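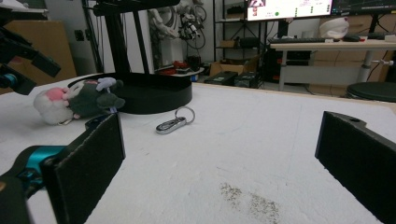
A night latch is the most common lock fitted to front doors in Vendham, and the least understood. Carmela Amato has serviced them at the Grasso workshop for 18 years. Most of the calls she takes concern locks that have never been oiled or adjusted since the day they went in.

The usual fault is alignment. A timber door drops on its hinges, the bolt meets the lower lip of the keep, and the owner begins to pull the handle upwards while turning the key. The key then carries a sideways load for which it was never cut. A drop of 2 mm is enough.
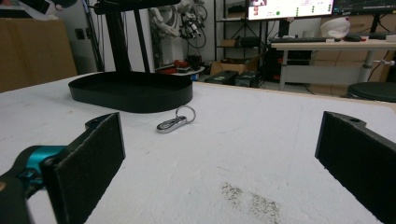
Last updated: 16/01/2018

Wear follows a pattern. The cut nearest the tip goes first, then the shoulder. Heavy bunches make matters worse – the weight hangs from the cylinder whenever the door is opened, and the plug wears oval. Amato advises carrying the door key on its own ring.

Copies are a separate problem. A key cut from a worn key repeats the wear and adds the error of the machine. Adelmo Vitale, who cuts keys in Arholm, works from the code wherever the owner still has it. He keeps about 600 blanks, and turns away any original that is visibly bent. 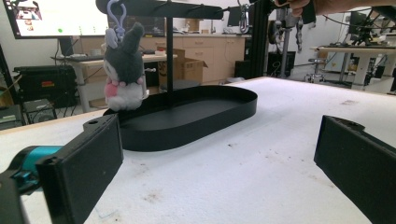

Oil or graphite

Light oil frees a stiff cylinder quickly but holds dust. Dry graphite lasts longer and should be used sparingly. The two should not be mixed, as they form a paste that packs around the springs. A cylinder in that state has to be stripped and cleaned, or replaced.

46 shares | 18 comments

Related
Choosing a mortice lock for an older door
Why timber doors drop
Bestaris hinges: fitting notes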